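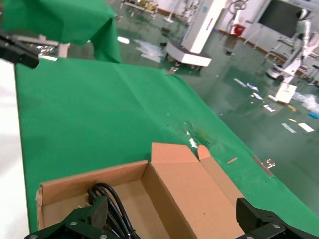
Figure 4. Cable station from the right wrist camera: open carton with coiled black cables on the green-covered table.

4.2 Equipment budget and consumables

The station in Figure 4 was costed as a single unit: two grippers with wrist cameras, one table, one cloth covering and a stock of cartons. Capital items were priced from the Sirau quotation of 9 January 2026 and spread over 4 years. Consumables were entered separately, following the scheme of Riis and Baek.

Cloth is the item most often left out of such plans. A covering with a scuffed patch changes the background seen by the wrist cameras, so we budget for replacement by wear and not by date. Clamps are carried over from one covering to the next and are charged once.

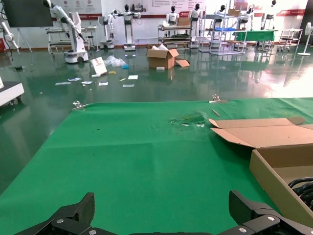
Cartons are harder to plan for. Flaps bend and edges fray with handling, and a damaged carton no longer matches the dimensions given to the planner. The Lund site ordered 200 cartons for the period ending in July and had used 89 of them when the order was reviewed. We therefore kept the same order size for Clolum — the unit price rises sharply for smaller lots — and moved the remainder to the spare parts line.

Floor space was not charged to the station. Where several robots share a room, as at Brerkska, we assign cleaning and packaging disposal to the room budget and divide it equally among the stations in service.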